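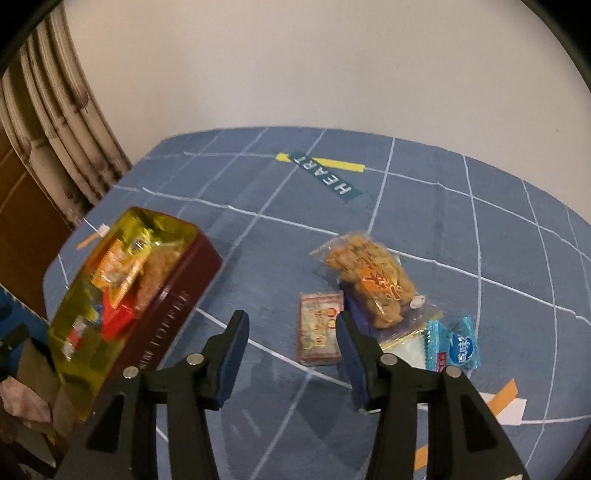
3. The table, the grid and the hand tool

I built most of this in a shared workshop, in the evenings, so the setup section is going to read more like a build diary than I'd planned. Gergely Oláh helped with the linkage and talked me out of two worse versions of it. We called the result Tremlow, after the street the workshop is on, and the name stuck.

Tremlow is a two-jaw gripper you hold in your hand. Each jaw is a set of black linkage arms ending in an upright fingertip that narrows toward the top, with a dark blue pad on the inner face. Figure 2 has the jaws wide open, with snacks on the table behind them. The camera sits on the tool itself, so the jaws always come up from the bottom of the view, and whatever policy we train later gets to see its own fingers — handy when you're working out how far apart they are!

Figure 2. Tremlow with both jaws spread, over the round table. Open box of wrapped snacks on the left, more packages on the right, white grid lines on the blue-gray surface.

The pads went through 9 versions. The early ones were too hard and just slid along anything shiny (candy wrappers are awful for this), and the softest ones peeled away at the corners after an evening's work. We ended up with a medium foam under a thin skin, glued and then left overnight. I also drilled the pivot holes too loose the first time, which gave the fingertips a wobble that I blamed on the software for most of November.

About the grid: I wanted neat squares and didn't get them. The lines are uneven and a bit wobbly, so we don't use them to measure anything. They're only there to give the tracker some texture on a surface that is otherwise pretty plain, and for that job the knots and breaks are welcome. Bits of orange and white tape do the same thing nearer the edges.

We picked packaged snacks as the objects. They crinkle, they reflect light, they change shape when squeezed, and a clear bag of puffed pieces behaves nothing like a small stiff box. One session was 200 picks, split over 16 layouts, and I reshuffled the table by hand between layouts. The full set came to 3457 picks, after we threw out the runs where the tracker lost its place. Gergely did the sorting, and his rules for what counted as a lost run are in Section 4.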